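Open day at the Esus workshop, March: notices and comments

G.Joly (moderator)
Members are informed that the open day was attended by 199 visitors. The handling demonstration ran in 7 sessions. Remarks are invited below.

MarcelleMallet
I wish to record my thanks to the hosts. The session on picking up household objects was clearly presented, and my questions were answered with patience.

Texier_C
I regret that I cannot agree. The presenter spoke too quickly, and those standing at the back could not hear. I would also question whether such work should be shown to the public at this stage.

P_Sabatier
With respect to the previous member, an open day exists for precisely that purpose. I attended at 3 p.m. and heard every word. The eyeglasses were, in my view, the most instructive item on the programme.
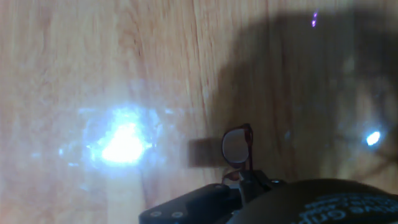 G.Charpentier
Must visitors book a place for the next open day?

G.Joly (moderator)
Booking will be required for the demonstrations only. The workshop itself may be visited freely.

Texier_C
I maintain my remark about the sound. A microphone would be a modest expense.

G.Joly (moderator)
The remark has been passed to the organisers.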